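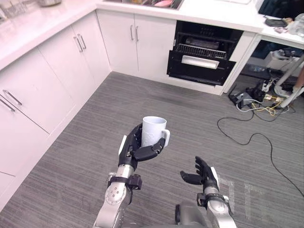 Progress report, Greltondale Adult Reading Program
Grant from the Opoku Fund, second period
Feb 2, 2025

Quick summary first, full budget sheet is going separately. We are on track with enrollment, behind on tutor training, and a little under on spending. Details below in the same order as your form.

Enrollment

Target for the period was 600 learners signed up across all sites. We have 453 at the halfway mark, so fine. Most of the growth came from evening groups at the Skonitz branch library, which we did not expect — we had planned on daytime being stronger. Daytime at Greltondale is flat. Two morning groups merged in the fall because they were down to a handful of people each. The merged one is doing well and the learners asked to keep it that way, so we will.

Waiting list is only for the beginner level. People who read at a basic level already get placed within a couple weeks. True beginners wait longer, they need one-to-one and we don't have the tutors. See next section.

Tutors

This is the weak spot. We said we'd run three training rounds and we have run one. Second round was scheduled, then the room at Skonitz lost heat and we had to cancel with two days notice. Some of those people have not come back to us. New date is set and confirmation emails went out. Third round moves to May.

We have 15 active tutors. Retention among them is good, hardly any drop-off since the last report. What they tell us: the training binder is too long, and the part on phonics should come with audio. Agree on both. Shorter binder is drafted. Audio not started.

Materials

Curkero workbooks, levels one and two, all delivered and in use. 875 copies total. Level three is late from the printer, we are using photocopied chapters until it comes. Not ideal. Learners at that level have been patient but they like having a real book to take home and we should of ordered earlier.

Level two has a problem with the unit on forms. The sample lease is from another state and confuses people. Tutors have been swapping in a local one. We'll send a correction sheet with the next order.

Vocabulary cards are the new piece this period, paid for out of the supplemental money. Pictures on one side, word on the other, grouped by topic: kitchen, bus, doctor, work. The body set was tried first and it went over better than the others, probably because people can point to themselves. We had "hand" and "foot" only in the first draft, and tutors wanted the smaller words too. So the next printing adds palm, finger, thumb, wrist, elbow. Spelling of "thumb" and "wrist" is a whole lesson by itself, silent letters.

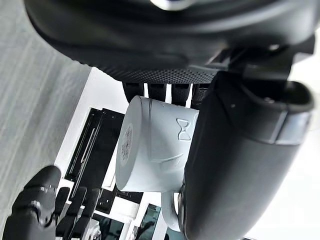 The revised body set also gets close-up pictures, one word per card. On the first draft the pictures were whole figures with arrows and learners mixed up which part the arrow meant. A near view works better. Same idea for foot and toes, ear, and so on. Large type, no cursive. We are testing with the merged morning group before paying for the full print run.

Outcomes

Mid-year check-ins are done for the evening groups and partly done for daytime. Don't want to give level gains until all are in. Early read is that evening learners are moving up about as fast as last year. Attendance is the thing that matters most and it dipped over the holidays like always, then came back.

A few things learners reported on the check-in form: reading a pay stub without help, filling in a school form, following a recipe. One wrote her first letter to her sister. We will put a longer selection in the final report, with permissions.

Spending

Under on training (see above), slightly over on printing. Would like to move part of the training line into printing to cover the cards. Need your OK on this before the next order goes in. Travel is as planned. Childcare line at Skonitz is used up faster than we thought — evening groups again. We'll cover it from our own funds through spring and raise it in the next application.

Next period

— Run both training rounds
— Finish daytime check-ins
— Level three workbooks out to sites as soon as they arive
— Full print run of cards, if the budget move is approved
— Look for a backup room in case the heat goes again

Budget sheet and attendance tables to follow under separate cover.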